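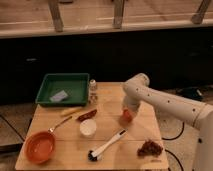 Orange frying pan, green tray and a small white cup on the table.

Ondeline Kitchen Words

README, last updated 18/12/2023

Ondeline is a word list for everyday kitchen things, and I'm so happy it's finally out in the open! It has 1000 entries covering pans, cups, trays, bottles, sponges and all the odds and ends that live in drawers. Each entry gives the common name, any regional names we found, and a short sentence using it.

The oldest source is the Domański household book of 1818, a wonderful thing full of crossed-out recipes and shopping notes. Its spellings are kept as written in the column old_form (yes, even the three ways of writing "skillet").

What's in the folder

words.csv has the full list, one entry per row
sources.csv says where each name came from
notes.txt has the arguments we had over "pan" and "pot"

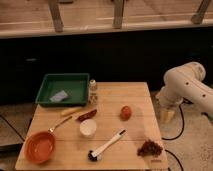 Known gaps

Baking words are thin. There are only 25 of them, and 40 entries still lack a sample sentence. The Trurnora letters should help a lot, and I've started typing those up. Plurals are missing for most of the old forms.

Sending in words

We love getting new ones, especially names your family uses that don't show up in any dictionary. Put one word per line, add the town or region,

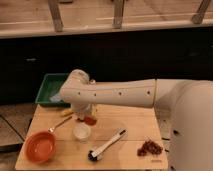
and tell us if you've heard it spoken or only seen it written. Spoken words go in first, with the speaker's region but no personal details.

The next release is planned for May. It will share its column names with Nerent, our sister list of garden words, so you can load both together.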